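**Tercombe** is a home-built mobile manipulator project begun by Areti Drakos and Yannick Pons and developed in the shared workshop at Stuneck. The mechanical parts were assembled by hand. Most motion planning is tested in simulation before any code is run on the physical arm.

## Design

The arm is mounted on a wheeled base. Its links are joined by clamped brackets, which allow a single link to be replaced without taking down the whole column. The end effector is a two-fingered parallel gripper. Drive electronics are housed in the base, with one controller board per pair of joints. Wiring was revised in August after repeated faults at the elbow connector.

## Simulation environment

The test environment, named Nedora, is a furnished room modeled by Polyxeni Vrettos. It has orange-toned walls, a pale floor and dark wooden furniture. Several viewpoints are rendered for each run and stored with the joint log.

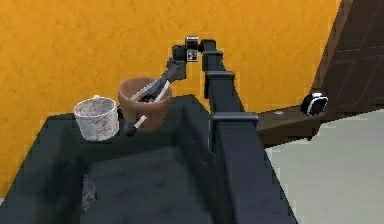
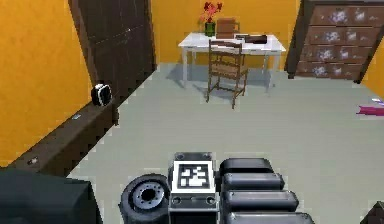

Reach into an open pot (first view); gripper assembly with square fiducial marker (second view).
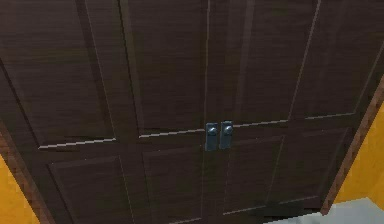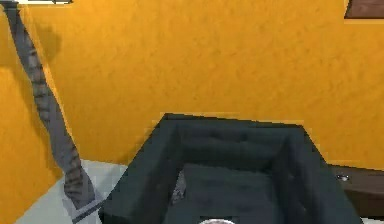

## Test procedure

A standard test consists of 35 runs. Object positions are shifted slightly between runs, while the furniture stays fixed. A run is stopped if the planner returns no path within two seconds or if any link touches a wall. Contact between the fingers and the inside of a vessel is logged but does not end the run.

Door models are treated as rigid bodies with no hinge motion. Athina Michailidis has proposed adding working hinges and knobs; the change has not been merged.

## Known limitations

- Cloth and cable are approximated as stiff meshes.
- Friction values for the finger pads are set by hand.
- Low camera angles show stair-stepped edges at the default render size.

## Related builds

Ververidis, a fixed-base arm by Benito Casado, uses the same bracket pattern and an earlier version of the planner.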